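Handivley – drama series, progress report to the Bitar Fund
5 August 2019
From: Hazem Fahmy, producer, Diledel 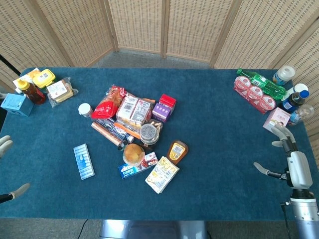 Teal cloth on the table, rattan screen behind.

Sorry this is later than promised. Short version: scripts done, casting nearly done, money okay except costumes, one real problem with the ferry scenes. Details under the headings you asked for.

Scripts

All locked. The last one took longest, as you will remember from my grumpy email. Your reader's note on the father was right and we took it. He now knows about the letter from the start and keeps quiet, so his scenes in the kitchen play very differently and the actor has something to do with his silences. The hospital subplot is gone. Nobody on our side misses it apart from me.

Still open: the title. "Handivley" is the name of the town and it was only ever meant as a working title, but the cast call it that, the schedule says it, and the two alternatives we tried sounded like perfume. Would like to keep it. Please say if the fund objects, and soon, we need to order the title artwork.

Dialog polish is going on as actors come in. Small stuff. Pages go out in color so people can tell what changed. If your office gets a pink page with no explanation, it replaces the white one.

Casting

Yasmine Helmy has signed for the lead. Very happy. She read the first episode overnight and rang the next morning with questions about the sister, good ones, two of which we had no answer for and had to go away and write. She has a stage run until the end of the year so we get her for rehearsal in blocks and full time from January.

We saw 46 people for the younger parts. More than planned, and it cost us an extra session, but the brother was hard to find. Everyone played him angry. The one we want plays him polite, and it's much worse for everybody around him. Offer is out, waiting on his agent. Name to follow once signed, please don't circulate anything before that.

Father: cast. Aunt: cast. Sister: down to two. Yasmine is reading with both of them next, and her opinion will count for a lot as they share nearly every scene in the second half.

Not cast: the ferryman. See below.

Rehearsal

First block finished. Read-through of all episodes, then three days on the family scenes only. We had the actors do the wedding dinner without dialog first. Sounds precious, I know, but it showed us straight away that the aunt has to sit next to the father and not opposite, and so the scene has been restaged on paper. Saves us working it out with a full crew standing there.

Movement work on the two fights has begun. Slow so far. Both are clumsy family fights and are meant to look it, which is harder to rehearse than the other kind.

Accent coaching – started late. My fault, I booked the coach for the wrong block. Made up most of the time since. The aunt is still a bit all over the place but works hard.

Locations

The house in Parkar is agreed, contract signed, owners fine with us painting the hallway as long as we paint it back. Good stairs. Bad parking. Neighbors have been written to and we've had one complaint so far, about trucks that haven't come yet.

Shop and school corridor also in Parkar, walking distance from the house, so unit moves are short.

The ferry. The boat we had penciled in has been sold and the new owner wants more than the whole transport line for a week of it. Options as I see them:

Find another boat. We have looked at 3. One is too small for camera and cast together, one is too modern, one is lovely but out of service with no date for coming back.

Play the crossing on the landing only, people waiting and people arriving, and never go on the water. Cheaper by a long way. Our director has come round to this and thinks the goodbye is stronger on land. I'm half convinced.

Push the crossing to the end of the shoot and hope. I don't recommend it but it's on the list.

I would like to settle this with you before the next payment as the second option changes the budget you approved. The ferryman becomes a much smaller part too, so I am holding his casting until we know.

Money

Within the total. Costumes are over by 800. Two reasons: the wedding clothes need doubles on account of the rain scene (missed in the first breakdown, we should of caught it), and the sister's coat had to be made after we couldn't find one in the right green. I have moved 300 across from print and stationery, where we are well under. The rest I would ask to take from contingency. Form attached separately, needs your signature.

Nothing else is over. Travel is under but I expect it to catch up once Yasmine's blocks get going.

Receipts for the first period went to your office in one envelope. If the taxi ones look like too many, those are the casting sessions, they ran late and we sent the under-eighteens home by car with a parent.

Audience and press

Not much yet, on purpose. A short notice about Yasmine's casting went up on the Diledel page and drew more mail than we are used to, most of it from people who followed her earlier series. Lots of kind letters, some of them long, a few addressed to her character from that show. We forward everything to her and she has asked us not to send printed replies in her name. She'll do them herself as she can, which means slowly. Have put a line on the page saying so.

One paper asked for a set visit. Said no for the present, happy to look at it again when there's a set.

What didn't go well

The accent coach booking, see above. The ferry, though I don't think we could have seen that one coming. Also our meetings notes are poor – decisions from the first rehearsal block were in three different people's notebooks and one of them contradicted the others on the ending. Since fixed, one person writes them up now and they go out the same evening.

Next period

Close casting for brother and sister
Decision on the ferry
Second rehearsal block, fights and the dinner
Camera and costume tests in the Parkar house once the hallway is painted
Shooting schedule, full draft, to you for comments
Principal photography begins January

Needed from you

Yes or no on the title. Signature on the costume form. A call about the ferry, half an hour would do it, mornings are best for me. And the logo file again please, the one we have prints with a gray box round it.

Hazem Fahmy
Diledel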